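Gripper misses to one side after I swapped the finger tips — where do I start?

Posted in Small Robots and Cells, April 23, 2022

LelleyLad

Hello all! I look after a pick and place cell in our training room and I love the thing, but it has started annoying me. I changed both finger tips last week (the old pads had gone shiny after 4,000 picks or so) and now it comes down a little off centre, always to the same side. Round things roll away from it and long ones get grabbed nearer one end than I'd like.

The pieces are play food, and the job is to move them from the white table to the cream tray on the right. Camera looks down past the fingers. The arm homes fine and there are no error codes.
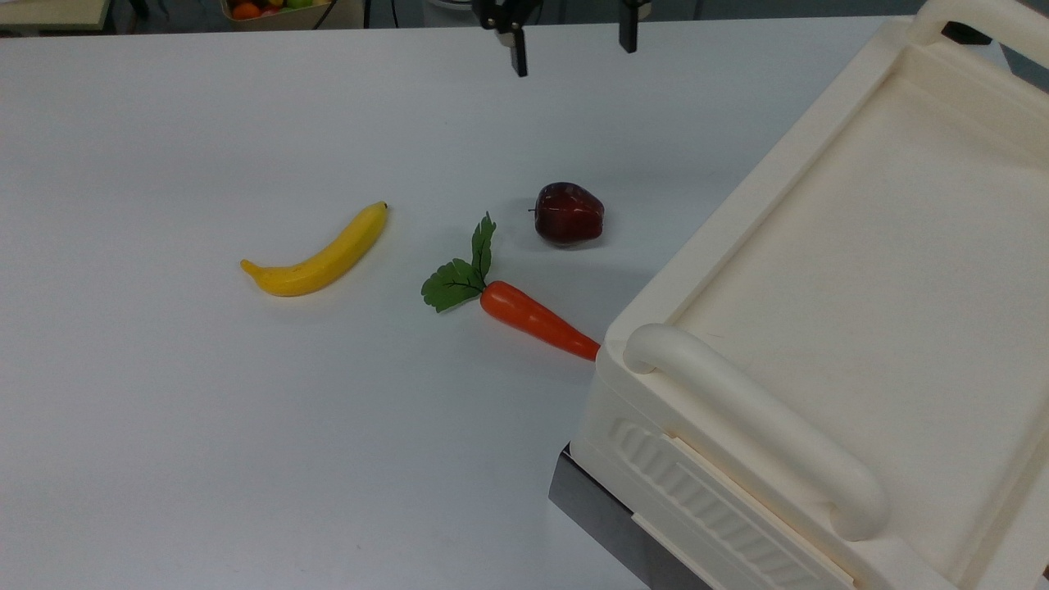
Banana, carrot and apple out, tray empty, gripper open.

Do I redo the whole camera calibration or is there something quicker to try first? It took me most of a day in December and I'm not keen.

Osance

Just recalibrate. Mine was off too and that fixed it.

Reece Ellwood

Don't touch the camera yet! You changed the tips, so check the tips. I've had this one myself and it was great fun to track down once I stopped blaming the software.

Close the fingers slowly with nothing between them and look from the side. The tips should meet flat, with no step. If one sits lower, take it off, clean the seat with a dry cloth and refit it. A crumb of old adhesive under a new tip is enough to tilt it. Do the screws up a bit at a time, swapping between them, and finish at whatever torque your manual gives.

Then check the tool centre point. Your controller still has the figure for the old tips, and new ones are rarely the same length. Put a pointed pin on the table, jog the closed tips to it, then turn the wrist 80 degrees or so and see if they stay over the point. If they wander, teach the tool again. That's a short job — nothing like your day in December.

After that, run 7 picks with the apple only, at low speed, putting it back on the same pencil mark each time. Once those are good, bring the carrot back in. I'd leave it till last, as leaves can confuse the camera about where the middle is, and that looks very much like a bad tool setting.

Kisel

Agree with Reece. Also look at the cable going to the gripper. If it got pulled tight when you had the tips off it can tug the wrist over slightly at one end of the travel. Ours did that for two weeks.

LelleyLad

It was the seat! Bit of old glue under one tip. Cleaned it, taught the tool again and it's going down lovely and square. Carrot still to do — will report back.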